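Ticket 345: Label printer at Ternel counter drops the last line of the address

Status: Closed
Product: Bikovura Print Client
Site: Guerra Kitchens, Ternel showroom
Priority: Normal

Reported problem

Sample shipping labels from the Ternel counter are missing the last line of the address. It started in August after the workstation was replaced. The same labels print correctly at the warehouse. Orders with a short address are fine. Staff have been writing the ZIP code on by hand.

First reply from support

Please send the following:
Version number of the print client (Help, then About)
Label size selected in the client
Label size selected in the Windows printer driver
One order number that prints wrong

Also please print a self-test from the printer itself by holding the feed button until the light blinks, then letting go. The self-test doesn't go through the computer, so it will tell us if the print head is at fault.

Customer reply

Self-test is clean from top to bottom. Client is set to the tall label. Driver says "User defined" and the height field has 390 in it. We didn't enter that. The order we tested with is a door sample order, five address lines including the company name and suite.
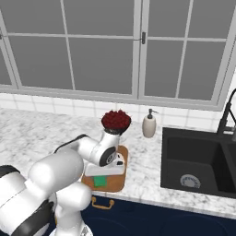
Support, 10:40 a.m.

The height in the driver is in tenths of a millimeter on this model, so the driver thinks the label is 39 mm tall. The client is sending a page taller than that and the driver throws away whatever doesn't fit. Short addresses end before the cutoff, which matches what you reported.

Steps to correct:
Close the print client completely. Check the tray icon as well.
Open Printing Preferences for the label printer and change the height to 1000.
Click Apply, then OK.
Open Printer Properties, Advanced tab, Printing Defaults, and make the same change there.
Start the client again and reprint the test order.

Customer reply, 11:25 a.m.

First label came out right. Second label came out right. Then we restarted the PC to be sure and the height went back to 390. Last line missing again.

Support, 1:15 p.m.

Something is writing the old value back at startup. Do you have the Ateseo sync tool on that PC? Look in the Startup tab of Task Manager.

Customer reply, 1:30 p.m.

Yes, Ateseo is there and enabled. It was copied over with the profile from the old machine. The old machine had a different printer on it that used small shelf labels.

Cause

The Ateseo profile held saved printer settings from the old workstation and applied them at every sign-in. Both printers had the same name in Windows, so the small label height was applied to the new one.

Fix

Turned off "Restore printer settings" in the Ateseo profile. Set the height to 1000 in both places again. Renamed the printer to TERNEL-SHIP and picked the new name in the print client. Restarted the PC 3 times and printed the test order after each restart. All five address lines present each time.

Notes

The warehouse PC doesn't have Ateseo installed and needs no change. If the Ternel workstation is replaced again, don't copy the printer section of the profile. Handwritten labels already on shipped boxes don't need to be redone.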